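Features | Technology | Workplace | Archive | Subscribe

The grip that would not let go

Reading time: 5 minutes

Print this article | E-mail this article

The stop happened on a Saturday, at twenty to six in the evening, when most of the people at Fonddale had gone home. A two-armed robot was working through small boxes on a table. It was on its 2,214th handling cycle of the week. The left hand closed on a carton and should have opened again four seconds later. It stayed shut, and the arm began its next move with the carton still in its fingers.

The carton was pushed into the table top and crushed. The arm carried on pressing until the force limit tripped and the whole station went quiet. The technician on duty walked over, looked at the screen and saw a green light. As far as the software was concerned, the hand was open.

No one was hurt. The damage came to one carton, one bent fingertip and a scratch. Fonddale is a shared workshop on the edge of an industrial estate, where small firms rent floor space to try out automation before they buy it, and worse things have happened there with a pallet truck. But the technician did not like the green light, and neither did Itura, the company that built the station.

Itura makes handling systems for returned goods. When a customer sends back a boxed item, somebody has to pick it up, turn it over, check the seals and decide whether it can be sold again. It is dull work and hard to automate, as every box comes back in a slightly different state. Lids are half up. Corners are soft. The station at Fonddale was meant to show that two robot hands could manage it together, one steadying the box while the other dealt with the lid.

The first explanation was a jammed finger. It was a fair guess. The hands have a lot of small moving parts, and paper dust from cartons gets into all of them. The hand was taken off, cleaned and put back, and it ran without trouble until the following afternoon. Then it did the same thing again, at a different point in the job, with a box of another size.

After that the team slowed everything down. They ran the arms at a fraction of their normal speed and watched how the fingers met the packaging. They also went over every screw, bracket and cable on the equipment, including the separate gripper, which had shown no fault but shared some of its control software with the hands.
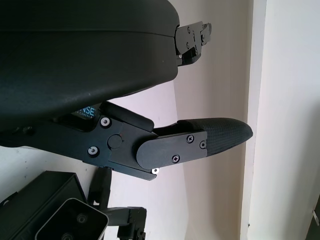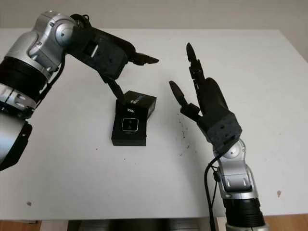
The gripper finger seen close up, and the two robot hands at the table with a small Intel box.

The slow runs were useful mainly for what they ruled out. The fingers were not sticking. Opened and closed by hand with the power off, they moved freely through their whole range. The motors drew the current they were supposed to draw. What was wrong was the message that said where the fingers were.

Each hand reports its position to a controller many times a second. The controller compares the report with the order it last gave, and if the two agree it moves on to the next step. On the left side, the report sometimes failed to arrive. That alone should have been harmless, as a missing report is meant to stop the machine. But an update written by Mastodis, the firm that supplies the control software, had changed what happened next. If a report was missing, the controller filled the gap with the position it expected to see. It had told the hand to open, so it recorded the hand as open.

Mastodis says the change was made for a good reason. Earlier versions stopped at every dropped message, however brief, and customers complained that their machines spent half the day waiting to be reset. The new version was supposed to fill a gap of one or two messages and then give up. A limit had been left out in one part of the code, the part that dealt with opening. The gap could go on for as long as it liked.

That left the question of why the messages were going missing in the first place. The answer was a cable. It ran down the outside of the left arm in a loop, and at one particular angle of the elbow the loop pulled tight against its connector. The fault lasted only as long as the arm held that angle. It took more than 70 slow passes to find it, with one person moving the arm and another watching the signal on a laptop.

The cable had been fitted to the drawing. The drawing was made for an earlier layout, in which the arm stood further from the table and never bent that far. When the station was moved closer, no one went back to check the cable length.

Itura asked Ametepe, a small consultancy that looks into machine safety, to go over the case. Its report runs to 6 pages and is mostly plain reading. It spends little time on the cable. Cables fail, it says, and a machine should be built on the understanding that they will. Its concern is with the software, which covered for a missing fact by making one up, and then displayed it in green.

The report also looks at the force limit, the one safeguard that worked. It was set high enough to crush a carton. A person's fingers in the same place would have been badly pinched. The station had a light barrier along its front edge, but this was switched off during set-up work so that people could reach in and straighten boxes. Set-up work had been going on for most of the month.

Several things have changed at Fonddale. The cable is longer and is clipped in two more places. Mastodis has put the limit back, and a missing position is now shown in amber, with the words "not known" beside it. The force limit has been lowered, which has made the arms slower and a little timid with stiff lids. The light barrier can still be switched off, but only with a key, and the arms then drop to walking pace.

Itura ran the station for another 1,000 cycles before letting visitors near it again. It stopped nine times. Seven were dropped messages from a worn connector on the other arm, which has been replaced. The remaining two have not been explained, and the logs have gone back to Mastodis.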